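Wavcombe Forum > Manipulation > Learning from demonstration

Wrist-only policies and printed backgrounds

castow_r
We trained on 1453 demonstrations of the banana and board task, wrist view only, no overhead camera. Held out 800 trials for testing. Grasp point error goes up when the fruit lies over a printed figure, compared with a plain board. Same policy, same lighting. Has anyone else measured this?

dandow
How are you scoring grasp point error? If the label is the centre of the visible mask, a curved fruit will bias it whatever is printed underneath.

castow_r
Label is the nearest point on the fruit's midline. Curvature is accounted for.

Yakubu
I don't accept the background explanation yet. Your plain boards all come from the April set, before the calibration was redone. Cúc Hoàng raised the same point when we reran the Castow baseline.

castow_r
Fair. Recalibrated and reran a subset of the plain boards. The gap shrinks but stays.

dandow
Then split by print. Pooling them hides whether it is edge density or colour. A tan figure under a yellow fruit is a colour problem first.

Yakubu
Or neither. Ambros Bachmann masked the print at test time and got most of the error back, which points to the training mix. Post some wrist views, please.

castow_r
Two from the printed set.

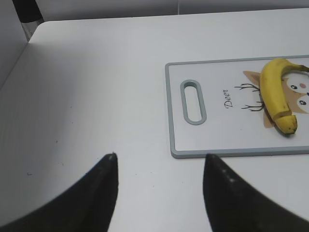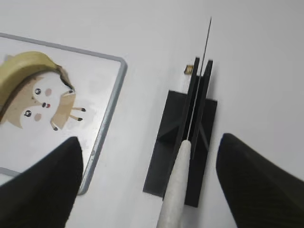 Wrist camera views, banana on printed board: deer print (first), cat print with knife in stand (second).

Yakubu
The second has a knife handle between the fingers. I would score those separately.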